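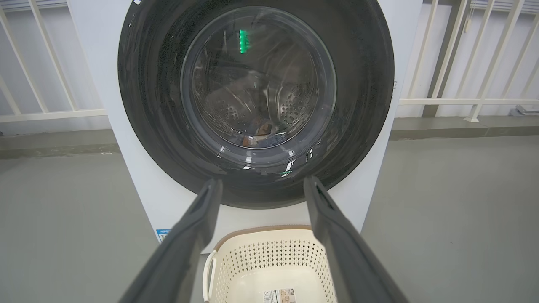

Unit 6. Teaching by demonstration: the laundry task

Reading: course notes, units 4 and 5. Bring your lab login.

6.1 Two ways to demonstrate

In kinesthetic teaching the operator holds the arm and moves it through the task. Joint positions are recorded directly, so no mapping between human and robot is needed. The drawback is that the operator's hands and forearms often enter the wrist view, and a policy trained on such images may come to depend on them.

In teleoperation the operator stands away from the arm and drives it with a hand controller or a second, smaller arm. The wrist view stays clean. Contact forces are harder to judge, and beginners tend to press too hard on doors and rims.

6.2 Task definition

Front-loading washer, door closed at the start, basket on the floor directly in front of it. The robot opens the door, takes the item out of the drum, releases it over the basket and returns to the start pose with the fingers open. Closing the door is a separate task and is not recorded in this unit.

6.3 Known difficulties

Glass. The porthole is transparent and also reflects. An indicator light can show up as a bright strip on the glass, and its place shifts as the wrist moves. Vary the approach angle between demonstrations so that the policy does not treat the strip as a landmark.

Small items. A single cloth at the bottom of the drum covers few pixels until the gripper is close. Pause before the final reach - a short pause is enough - and keep the item between the fingertips.

Basket. An open rim is an easy target, but the side walls drop out of the wrist view once the arm is raised. Record the basket position at the start of each episode.

6.4 Data

The Grasville set holds 956 episodes, of which 927 passed review. Most rejected episodes had a dropped item or a missing gripper signal. Each group adds 22 episodes by teleoperation and 2 by hand guiding. Label files in the Hoserik format, one per episode.

6.5 Before the next unit

Plot gripper opening against time for one episode of each kind. Mark the grasp and the release. Explain any difference in the length of the approach phase.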